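Trikbridge Introduces Flellell Table Line With Pale Wood Tops
Joston workshop to supply tabletops in three sizes from December

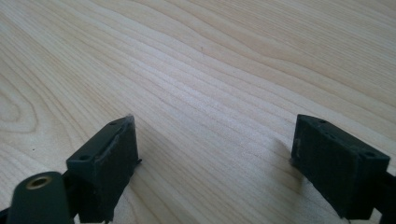
Bailly, who ordered a top from the pilot run for a kitchen in daily use, reported that the finish had needed one light sanding and a fresh coat of oil after the first winter, and asked that care instructions be shipped with every table. Trikbridge has adopted the request, and a printed sheet will be packed with each top.

JOSTON, 2018-10-02 - Trikbridge, a maker of tables and work surfaces for homes and small offices, today announced the Flellell line of wooden tabletops. The line replaces the company's painted series, which will remain on sale until stock is used up.

Flellell tops are offered in a single light color. No stain is applied. Boards are selected for long, continuous grain, and curved or oval figure is accepted at any position on the surface. Small dark specks and pin marks are treated as a normal feature of the wood and are not filled. Open cracks, loose knots and raised fibers are grounds for rejection.

Each top is 30 millimeters thick and is supplied flat, with eased edges and no pre-drilled holes. Customers may order a matching leg set or use their own. Where a leg set is ordered, threaded inserts are fitted at the workshop and the screws are packed in a separate bag. Standard height with the leg set is 71 centimeters. Other heights can be quoted on request.

The surface is finished with a clear matte oil in two coats. The oil is intended to limit yellowing in rooms with strong daylight, but some change in tone should be expected during the first months. Trikbridge advises moving lamps, trays and other fixed objects from time to time during this period so that the color changes evenly. Spills should be wiped up promptly. Hot pans require a trivet.

During the pilot run the Joston workshop inspected 3,239 boards and passed 2,598 of them for use in tops. Rejected boards were set aside for leg sets and shelf parts where their dimensions allowed. The same grading rules will apply to regular production.

Finished tops are wrapped in paper and shipped in flat cartons with corner protection. On arrival, the carton should be left unopened in the room for two days before assembly. The top should be stored flat - never on edge - and kept clear of radiators.

Orders for the small and medium sizes open with this announcement. The large size can be reserved now, with first deliveries for all three sizes planned for December. Cut samples of the finished wood are available from the Joston showroom and can be mailed to trade customers. A sample shows color and finish only, and grain figure will differ from one top to the next.

Press contact: Trikbridge Press Office, Joston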